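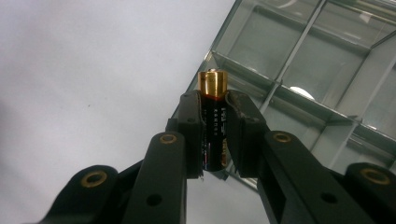 The Drawer, the Flashlight and the Long Drive to Omis

Hello again, dear readers, and welcome to the June letter. I had promised you a piece on packing light this month, and I did start it (twice!), but then my husband and I went down to the coast for two weeks and I came home with my head full of something else entirely, so packing light will have to wait. What I want to talk about is getting a house ready to be left alone, and then getting yourself ready for a rented house that somebody else has left alone, sometimes for quite a while.

We have been renting the same little stone place above Omis for more summers than I care to add up. It belongs to the Hajdu family, who are lovely people and who live far enough away that they see the house less than we do. You get the key from a neighbor, you climb a great many steps with your bags, you push open a door that has swollen in its frame over the winter, and there you are. I love that first minute. It smells of cold stone and old paper and a bit of olive oil soap, and the shutters let in those thin stripes of sun, and for a moment I forget that my shoulders hurt.

Then, of course, the practical side begins. Which switch is the water heater? Where did we put the good corkscrew last year? Why does the wall clock say ten past four when it is nearly eight in the evening? The answer to that last one is the same every year, and every year I stand on the same kitchen chair and take the clock down and open the back, and every year I find I have brought sunscreen, three novels and a travel iron and not one battery.

So this year I finally wrote a list, and since several of you wrote back so kindly after the letter about garden sheds, I thought I would share it, along with the rambling that goes with it.

Before You Leave Your Own House

I used to do all of this on the last morning, in a temper, with the car running. I now start two evenings before, with a cup of tea, and it is a different experience altogether.

First, the refrigerator. Eat down what you can. We have what my mother called a "boarding house supper" the night before, meaning everyone gets a plate of whatever is left and nobody is allowed to ask why the pickles are next to the pancakes. Anything that survives goes to Piroska Takács next door, who has a freezer the size of a rowboat and who waters our tomatoes besides. Piroska gets a jar of fig jam when we come back. I have offered her other things over the years, but she has been very firm about the fig jam.

Second, the plants. If you have someone like Piroska, bless your luck and group everything in one spot so she isn't walking through the house with a dripping can. I put all of mine on an old towel in the bathtub, out of the direct sun, and the ferns like it so much in there I feel guilty moving them back. The orchid stays where it is. The orchid has made its feelings about being moved quite clear.

Third, anything that beeps. I learned this one the hard way. We came home one night a few summers ago, very late, off the last flight, and took the shuttle from the Jetport in the rain, and all I wanted in the world was my own pillow. And from somewhere upstairs came one small chirp. Then nothing. Then, just as I had decided I had imagined it, another small chirp. My husband and I walked around in our wet coats for the better part of an hour, standing in doorways with our heads tipped like a pair of robins. It was the smoke alarm in the back bedroom, right above a wardrobe too heavy to shift. Please press the test button on every alarm before you go, and if yours are the kind that take replaceable batteries, put in fresh ones of whatever type the instructions call for. Do it in daylight, with someone holding the ladder.

Fourth, take the batteries out of things you won't be using. This goes for the garden radio, the spare remote, and the book light that lives down the side of the sofa. A battery that sits forgotten in a gadget can leak, and the crust it leaves behind has cost me one perfectly nice lantern and my father's old transistor radio, which I still haven't forgiven myself for. I keep mine in a shallow box with the ends all facing the same way, well apart from keys and coins and loose paper clips. The little round button ones stay in their packets on the very top shelf, because we have grandchildren now and those really are dangerous if swallowed.

The Drawer

Every house has the drawer. You know the one. Ours is the second one down to the left of the stove, and until this spring it held string, birthday candles, a bicycle bell, takeout menus for restaurants that closed long ago, a bag of mixed screws, half a deck of cards and a tape measure that no longer goes back in.

I emptied it onto the kitchen table one rainy afternoon and I will tell you, I had a wonderful time. I found a photo booth strip of my sister and me making fish faces. I found the recipe for the walnut cake, in my aunt's handwriting, with "NOT the blue pan" underlined across the top. I have no idea which blue pan or what it did. I have propped the card up by the bread box and I use a red one.

When it all went back in, it went into little cardboard boxes (the ones tea comes in, with the lids trimmed off), and I have a label on each one. String, tape, candles, batteries, picture hooks. It took a whole afternoon and it has stayed tidy for the better part of three months, and if you had met me you would know what a remarkable thing that is.

I also threw away less than I expected to. Used batteries shouldn't go loose in the kitchen trash anyway, at least not where we live, so there is now a glass jar by the back door for the dead ones, and it goes along to the collection bin when we do the big shopping. Do check what your own town asks for, as the rules seem to be different wherever you go, and some kinds need a bit of tape over the ends first.

What Comes With Us Now

And so to the bag. I have one small zippered bag, formerly a pencil case, that lives in the suitcase all year round and is not to be raided for any purpose, however urgent it may seem to certain people looking for the scissors. In it I keep:

Four AA batteries and two AAA, in their packaging
A flashlight that fits in my palm
A sink plug, the flat rubber kind that covers any drain
A short length of clothesline and six pegs
A vegetable peeler
Two candles and a book of matches (if we are driving)
A roll of cloth tape
A pencil, and a folded sheet of paper

The peeler always makes people smile, but I have yet to meet the rental kitchen with a good one, and I do like a cucumber salad after a long drive. The sheet of paper is for writing down what the house is missing, so that next year's bag is better than this year's. On last year's sheet I had written only "CLOCK" and then, underneath, "pillowcases??" which I can't explain at all.

If you are flying, please look up the airline's rules about batteries before you pack. Spare rechargeable lithium ones, like the power bank for your telephone, need to ride in the cabin with you and not in the checked suitcase. And matches are a whole subject of their own, so I just leave those at home when we fly.

The First Evening

We arrived this year a little after seven. The door was swollen, the steps were as steep as ever, and the Hajdus had left us a bottle of something homemade with a note I could only half read. I put the kettle on and fetched the kitchen chair and took down the clock, which had stopped at twenty to one this time. In went a new battery, round went the hands, and off it ticked, louder than I remembered.

The power went out on our fourth night, in one of those big theatrical storms that come down off the mountain, and I had the flashlight in my hand before my husband had finished asking where it was. I'm afraid I was insufferable for the rest of the evening. We played cards by candlelight and ate apricots and listened to the gutters overflow, and the power was back by breakfast.

Before we left I put two spare AAs in the kitchen drawer, next to the good corkscrew, with a note for whoever has the house after us. I also swept under the bed, where I found one of my own sandals from last year. So now I have a pair again.

A Few Small Notes

Thank you to everyone who wrote in about the rhubarb. The answer most of you gave was to leave it alone, so I am leaving it alone.

The plant swap at the Botstead hall went off very nicely, and if you went home with a tray of seedlings marked "lettuce?" they are lettuce. Pinch the outside leaves and they will keep going well into the summer. There's still one green watering can waiting to be collected.

I'd love to hear what is in your own travel bag, especially the odd things. One reader has already told me she never goes anywhere without a doorstop. Just reply to this letter and it comes straight to me, though I may be slow in answering while the cherries are on.

Next time, packing light. I have already written the first page.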